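### 4. Setting up the folding table

The Gendik covering kit contains one roll of brown paper and one roll of blue tape. The box says set-up takes 10 minutes. Allow longer the first time.

1. Clear the table and wipe it down. Let it dry fully.
2. Unroll the paper from one end to the other, with the curl facing down. Smooth from the middle outward.
3. Fold the extra paper under the edges and fasten it underneath.
4. Run the lengthwise strips of tape first, then the crosswise ones. Press each strip down with the side of your hand.
5. Check that the rectangles are larger than the towel you plan to fold. A towel that hangs over a line on every side tells you nothing about whether it is straight.

**Note:** The Mulcahy sheet that comes with the kit claims that a taped grid "guarantees square folds." We doubt it. A line gives you something to check an edge against, and that is all it does.

6. Lay one towel inside one rectangle. Do not try to flatten it yet.
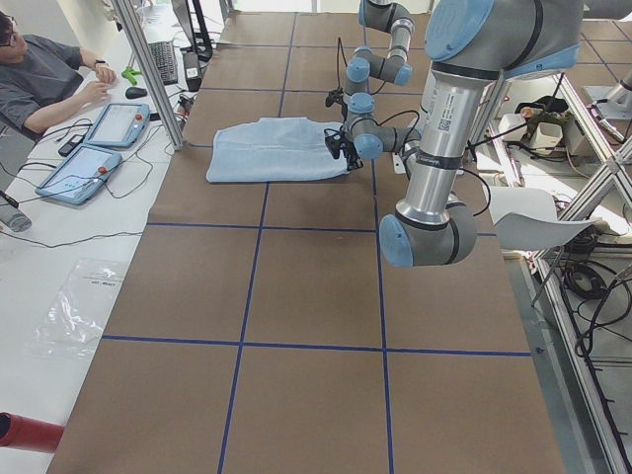
**Which part of the towel should be straightened first?**

Start with one long edge. Line it up with the nearest strip of tape, then pull the opposite edge away from it until the folds are gone. Leave the short ends for last — they usually come right once the long sides are even.

7. Fold the towel in half, corner to corner, and check it against the tape again.
8. Fold in half once more, or in thirds if your shelf is narrow. Thirds look neater in the Senden catalog than they do after a week in a cupboard.

**Caution:** Do not iron or steam on the paper. The kit is sold for dry folding only, whatever the Nodham leaflet suggests about "light pressing."

**Caution:** Lift old tape slowly and at a low angle. If it takes the top layer of paper with it, replace the whole sheet. Patches leave a ridge, and small towels catch on it.

#### 4.1 Replacing the paper

Reorder part 505 (paper) or part 285 (tape). The "long-life" paper costs more, and we have not found that it lasts any longer.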